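The Long Pleasure of Putting Things in Bins

Sorting is the dullest job in any workroom, or so I was told as a girl. Madhu Katiyar has spent the spring changing my mind.

When I first rang Madhu, in April, she asked me to call back in an hour because she was "in the middle of the greens". I pictured a pan of cabbage. She meant blocks, of course, the long painted ones that go into every Jornel set, and she was putting them in order before her tea. She has looked after the blocks at Bridasska for 8 years now and still does the last check on each set herself, standing up, with the radio on low (she says sitting down makes her careless, though I suspect she simply likes to wander about).

Bridasska makes one thing, really, and has never felt much need to make another. A Jornel set has 52 blocks in it, and the fun of it, if you've never had one tipped out on your hearthrug, is that the blocks are long and plain and will lie against one another in all sorts of ways. Children build roads with them. Grown-ups, I've noticed, tend to line them up by colour and then look rather pleased with themselves. My own brother, who is not a patient man, once spent a whole wet afternoon laying his out like the boards of a jetty and wouldn't let any of us walk past in slippers.

The colours are the part people write in about. Cormac Ó Néill, who mixes them, has a dark green he won't hear a word against and a reddish brown that took him most of a winter to get right. He wanted the brown of a flowerpot that had been left out in the rain, and he kept a real one on the windowsill to argue with. Earlier tries came out too pink, or too much like gravy. I was shown the gravy one and I must say I was fond of it.

Then there are the bins. Madhu is very loyal to her bins. They are grey and open at the top, they live side by side on a pale wooden tabletop, and new ones have been offered to her more than once and sent away again. She likes a bin that has had some use, and she likes being able to see straight down to the bottom of it. A scratched wall doesn't bother her in the least, and a smudged floor even less. "You wouldn't throw out a baking tray for that," she told me, and I thought guiltily of the baking tray I had thrown out that very week.

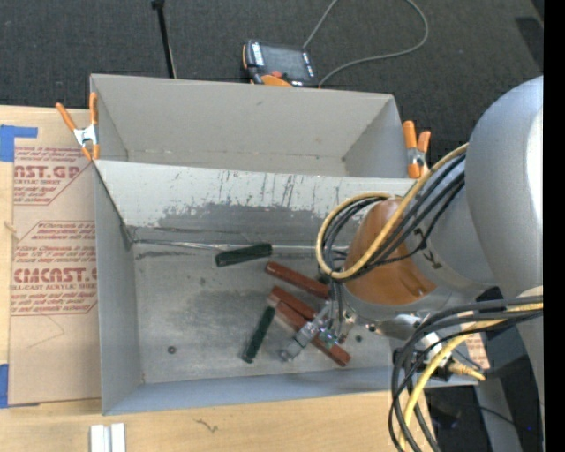
A Few Blocks at a Time

Her method is easily borrowed, whatever you happen to be sorting. Keep two bins next to each other and let one of them stay empty until you need it. Put only a handful in the other, few enough that each piece can lie flat and show its colour. Pick one colour and stay with it to the end, however much the other is calling to you. I tried this at home with the button tin, which holds something like three generations of coats, and had it done before supper.

Yuzuki Arai, who packs the finished sets, has her own views and prefers to sort by length first. She and Madhu have been having this friendly quarrel for years, and it shows no sign of being settled. I left them to it and went home with a small bag of browns that hadn't quite made the grade. They're on my desk as I write, leaning against the lamp.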